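Setting up Lencho again

14th November

Print | E-mail this post

I promised Sabine Kasten I would write down how Lencho gets set up, and I have put it off since September. Lencho is our sidewalk delivery robot. Before any change goes on the real machine it goes on the copy in Cisotum, the simulator we use at Patthorpe, and I am the one who looks after that copy. Last month I moved it onto a new computer and had to do the whole thing from scratch, so I took notes this time.

The map we use is called Welville. It is a few blocks of downtown with tall buildings, trees, street lamps and wide crosswalks. Most of my work happens at one intersection. If the crossing settings are right there, they are usually close to right everywhere else, and I can stop fiddling.

I always start with the road surface. The detector that finds the stripes has a contrast setting, and it was set by someone before me on perfectly clean paint. In Welville the paint is worn and speckled and there are cracks in places, one of them going right through a white bar. With the old setting Lencho broke that bar into two pieces and got confused about where it was on the crossing. I brought the contrast down a little at a time until the bar came back as one piece. Then I drove it over the same spot 16 times and it held.

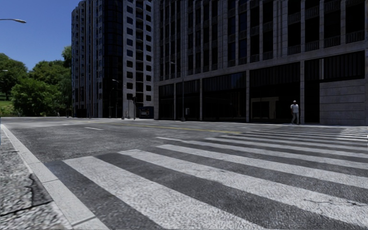

Camera height and tilt

The camera mast on the real robot was raised in September when Oldřich Trnka put the new lid on. I did not update the copy until I rebuilt it, which means a good part of what I ran this fall was with the camera too low. I reran what mattered. If you change anything on the mast, please change it in the robot file the same day and write it in the log. The file has the mast height and the tilt on separate lines, and both of them have to be edited.

For the tilt I park the robot at the curb and look at how the stripes bunch up on the far side. Near ones are easy. The far ones get so thin that they run together, and if the camera points too low you lose them altogether. If it points too high you get a lot of building and not much road. I ended up at 11 degrees down. Ľudovít Trnka uses a different number on his machine and his is fine too, but his mast is shorter.

After tilt comes exposure. I leave the sun where the map puts it and let the camera settle before I save anything. The trouble spot is the far end of the crosswalk, where part of the paint is bright white and the part next to it is a dull gray with a hard line in between. 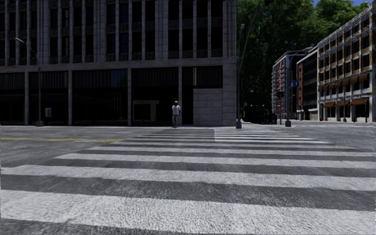
The first time through, Lencho took that line for the end of the crossing and stopped dead in the road. I spent most of an afternoon on the stripe detector before I looked at the exposure log and saw that the camera was set to fixed. Somebody had switched it for a test and left it that way (me, according to the log). I put it back on automatic and the stopping went away on the next run. I have now added exposure to the startup check so it prints a warning if it is fixed.

The pedestrian check is short. There has to be at least one person on the far sidewalk, small and a long way off, and Lencho has to report them before it leaves the curb. People in pale clothes against a dark storefront come up quickly. I still want a run with someone in dark clothes against the same storefront. Stamatia Tzavaras is making that one for me.

Last is the signal. The robot needs to be told which pole belongs to which crosswalk, and this is typed in by hand for every corner. At the corner by the reddish-brown high-rise there is a second crossing off to the left, and it is easy to give it the wrong pole. I did it twice. Stand the robot at the curb, follow the stripes across to where they end, and use the pole you find there.

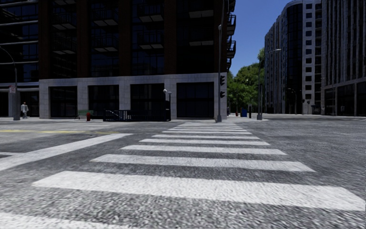 The far corner in Welville. The tall pole at the end of the crosswalk has both signal heads on it.

Once all that is saved I let it run overnight. The full set is 1,000 crossings and it is usually finished by the time I get in. I copy the robot file to the shared drive with the date in the name and keep the one before it. Do not overwrite the old one. Jozefína Šťastný needed it last week to find out when a wheel setting had changed.

Things I still have to do: the rain settings, which I have not touched at all, and the left rear wheel, which pulls a bit on the real Lencho and not on the copy. Oldřich thinks it is a bearing. He is going to take it off when the part comes and I will write that up separately.

Print | E-mail this post

Search this blog
Go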